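Drodow Bedding Sizes – data card

Version 4, last revised in August

What this is

A plain table of bedding measurements, collected from product labels, care tags and shop listings. It covers flat sheets, fitted sheets, duvets, duvet covers and pillowcases. We put it together because the word "queen" on a package in one country can mean something a hand's width different in the next, and we got tired of returning covers.

The table has 248 rows. Each row is one product in one size. It is kept as a single CSV file, drodow_sizes.csv, with a second file, notes.txt, for anything that did not fit in a column.

Columns

row_id – a whole number, never reused, even when a row is removed
item – flat_sheet, fitted_sheet, duvet, duvet_cover or pillowcase
size_name – the name on the package, copied as printed
width_cm – stated width
length_cm – stated length
depth_cm – pocket depth, fitted sheets only, blank for everything else
fiber – as on the tag, lower case
closure – buttons, snaps, zipper, ties, open or blank
source – label, listing or measured
shrink_note – free text, often blank

All lengths are in centimeters. Where a package gave inches only, we converted and rounded to the nearest half centimeter, and the word "inches" appears in notes.txt next to the row number.
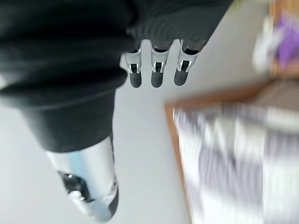 Are the measurements taken before or after washing?

Before, in nearly every case. Labels and listings give the size as sold, and we copied those. The rows with "measured" in the source column were laid flat and measured with a tape before the first wash. If the item was measured again later, the second figure is in shrink_note.

Where the rows come from

Most rows come from labels. Listings were used when we could not get hold of the item, and these are the weakest part of the file. A listing will sometimes give the mattress size in place of the sheet size, and the two are easy to mix up. We removed 17 rows in version 3 for this reason. Their numbers are listed at the end of notes.txt.

The Skasgate part of the table was typed in from paper tags. The Lunde part came as a spreadsheet and was cleaned up by script. The Zeltberg part is a mix of both. There is no column for this, but the row numbers run in that order, so it can be worked out.

Known problems

Duvet covers are listed by outer size. A few makers state the inner size instead, measured inside the seams, and we do not always know which one we have. The difference is small on plain covers and larger on covers with a flanged edge. Fit a duvet to a cover from this table with some care.

Pocket depth is missing for many of the older fitted sheets. A blank means the maker did not say. It does not mean zero, so please do not fill it with zero when you load the file.
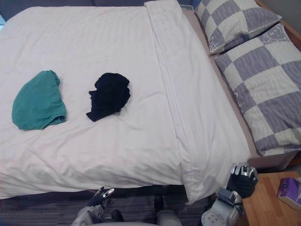 Size names are left exactly as printed, which means "king", "King" and "KING SIZE" are three different values. We tried merging them for version 2 and undid it, as "king" was covering sheets of quite different widths. Sort on width_cm if you want groups that make sense.

Fiber is also copied as printed. "Cotton" and "100% cotton" both appear. We think they mean the same thing on most tags but have left them alone.

Shrinkage

Some items in the Lunde part were washed and measured again. They were washed warm, dried on a line indoors, and laid on a flat floor for measuring, with wrinkles smoothed by hand and no ironing. The numbers are good enough to tell a sheet that shrinks from one that doesn't – not much more than that. 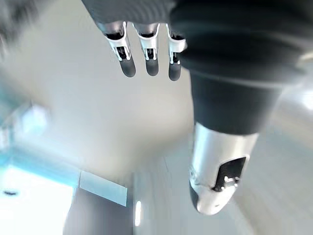 What should I use as a safe allowance if a row has no shrink_note?

For cotton and linen, add 5 percent to each side when you are picking a flat sheet. Polyester blends can usually be taken at the stated size. For fitted sheets, look at the pocket depth first and choose one at least 3 cm deeper than the mattress.

Loading the file

The file is UTF-8, comma separated, with one header line. Text fields with commas are in double quotes. Decimal points are periods. It opens without trouble in any common spreadsheet program, though some will turn row_id into a date if you let them guess the column type.

Changes

Version 4 – added pillowcases, split closure out of shrink_note, fixed 15 swapped widths and lengths in the Zeltberg part.
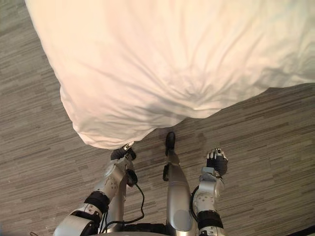

Version 3 – removed the mattress-size rows, added depth_cm.
Version 2 – size names merged, then put back.
Version 1 – flat sheets and duvets only.

Use and corrections

The table is free to use and share, for any purpose, with the name Drodow Bedding Sizes kept somewhere near it. When sending a correction, give the row_id, the figure you think is right, and whether it came from a label or a tape measure. Corrections go into the next version – we do not change a version once it is out.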